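6.11.24

Was für ein Abend! Gestern war ich endlich wieder bei der Vesper in Drokach, zum ersten Mal seit August, und die kleine Kirche war voll bis zur letzten Bank. Nach dem Segen hat der Pfarrer verkündet, dass die Orgel gerettet ist: 3.465 Euro sind beim Basar zusammengekommen, und die Werkstatt Riker fängt noch vor dem Advent an!! Ich hätte am liebsten laut geklatscht (zwei Reihen hinter mir hat es dann auch jemand getan). 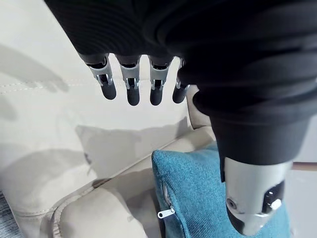 Schwarze Hand über dem cremefarbenen Sofa

Heute früh gleich die Noten für das Magnificat herausgesucht, vier Stimmen, und der Alt liegt herrlich tief. Ungefähr drei Proben haben wir noch, das schaffen wir. Und im Frühjahr will der Chor nach Protel ins Kloster fahren, ich bin sowas von dabei! Muss morgen noch wegen der Zimmer anrufen.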